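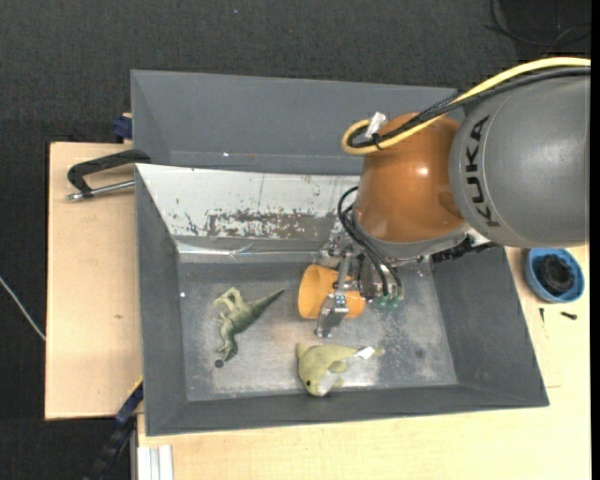

Quiénes somos

Skodari es una pequeña casa de juguetes de segunda mano. La abrimos Lihua Lu y yo, Kristóf Győri, en un local de dos habitaciones: en una se recibe y se clasifica, en la otra se vende. Yo no nací con el español, así que pido paciencia con mis frases.

Recibimos dinosaurios de juguete, peluches, vasos de colores, piezas sueltas de juegos que ya no tienen caja. Todo entra primero en un cajón y de allí pasa a su grupo. Los peluches van aparte de las figuras duras. Si un peluche conserva su etiqueta de tela, no la cortamos, porque en ella se lee cómo se debe lavar. Las piezas pequeñas se guardan en bolsas cerradas y no se venden para niños menores de tres años.

En agosto pasaron por nuestras manos alrededor de 549 juguetes, que para nosotros es un mes muy bueno. De ellos, 152 fueron a la ludoteca Vesoveck, con la cual colaboramos desde el principio. Yufang Dong se ocupa de las entregas y también de coser los peluches abiertos.

Aceptamos donaciones por la mañana, en el mostrador de la entrada. Les rogamos que traigan los juguetes limpios y sin pilas. No recibimos cunas ni sillas para coche.

El 28 de diciembre el local estará cerrado por inventario.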